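Handheld gripper kits, Voltenard vs Oltus: anyone running a pair?

benchrest_sam
We are pricing a set of handheld grippers for recording pick and place demos. The choice is between the Voltenard two-hand kit and the Oltus one. The Voltenard comes as two grippers, a marker cube for each, cables, a wrist view camera in each housing and the recording software with a year of updates. Oltus is cheaper but you buy the second hand separately and the software is by the month. Has anybody had the Voltenard long enough to say how it holds up? I care most about tracking loss and how tiring it is to hold.

quietloop
We have had the Voltenard kit since January. I'll split this up so it's easier to answer.

1. Weight and grip. It's fine for short sessions. I can do 30 minutes before my forearm gets tired, and a taller coworker goes longer. The trigger spring is stiff when new and loosens up. If you have small hands, ask for the shorter trigger, which they will ship free if you ask before the order goes out.

2. Wrist view. The lens is very wide. You get your own gripper filling the bottom, then the desk, the other hand and most of the office as well. Our props at the moment are a book and some flowers, and they take up a small part of the picture. If your objects are small, plan on working close.

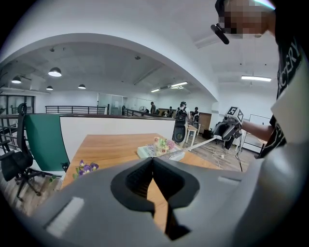 3. Marker cubes. They go on top of the grippers. The printed faces on ours scuffed at the corners and one started to peel. Voltenard sent a replacement set of faces in a plain envelope with no instructions. Line up the arrow on the back of each face with the arrow on the cube, or calibration will fail without telling you why.

4. Cables. This is my main complaint. You end up with a lot of cable on the floor and a thin one across the work area. I tape ours down at the table leg.

5. Software. Setup took an afternoon. Export is slow but has never lost a session for us.

I would buy it again at the price we paid.

oldmillroad
I'd argue with number 5. We lost two sessions to the export bug in the spring release. Both were over 80 clips. Support said to split anything long into smaller batches, so it's a known problem. It may be fixed now but I wouldn't say the software is solid.

quietloop
Fair enough. We skipped the spring release and our sessions are short. I can only speak for the version we have.

tinsnip
Oltus user here. The hand is lighter and the battery is inside, so there is no cable at all. You do pay for that. Battery life is listed at 120 minutes and I get less than that with the camera on. The jaws are also narrower. Anything wider than a coffee mug is out.

The tracking is worse in my opinion. It has one flat marker on the back instead of a cube, and when you roll your wrist it drops out. If you do two-hand work, that matters.

benchrest_sam
Thanks, that is the kind of thing I was after. We would be doing two-hand work most of the time. How does the Voltenard do when the hands are far apart? The sales page only shows them side by side.

quietloop
It does all right in our setup. The head view needs to look down on the table so it has a chance of getting both cubes. I work standing at the near edge, and the usual spread is one gripper close to me and the other reaching across with a ball in the jaws.

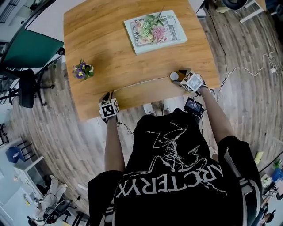
Where I do get dropouts is when one forearm crosses over the other cube. The software flags those clips in orange and I just record them again. I'd also keep your props low. We tried a tall vase and it blocked the far hand every time we reached behind it.

Small round things are harder to hold than you would expect from the sales video. Squeeze slowly. The rubber pads help, and they are extra.

oldmillroad
Agree on the crossing arms. Disagree on the pads. They pick up lint and after a week they are slicker than the bare fingers. Save your money.

tinsnip
Has anyone tried the Hsiao mount? It's a third party bracket that raises the cube. It's supposed to fit both brands.

oldmillroad
I had one on loan. It fits the Voltenard if you take the strap loop off. Tracking was a bit better with crossed arms, but it made the hand top heavy and I gave it back.

benchrest_sam
Last question. Where did you order from? Panditz has the Voltenard listed with a 36 month warranty and the maker's own site says 12.

quietloop
Panditz. The longer warranty is theirs and it doesn't cover the cubes or cables. Read the terms before you pay extra for it.

benchrest_sam
Ordered the two-hand kit from Panditz on Aug 22, 2025, standard warranty, short triggers, no pads. I'll post again when we have a few sessions recorded.

Contact us | Terms and rules | Privacy | Copyright the forum owners and individual posters | Back to top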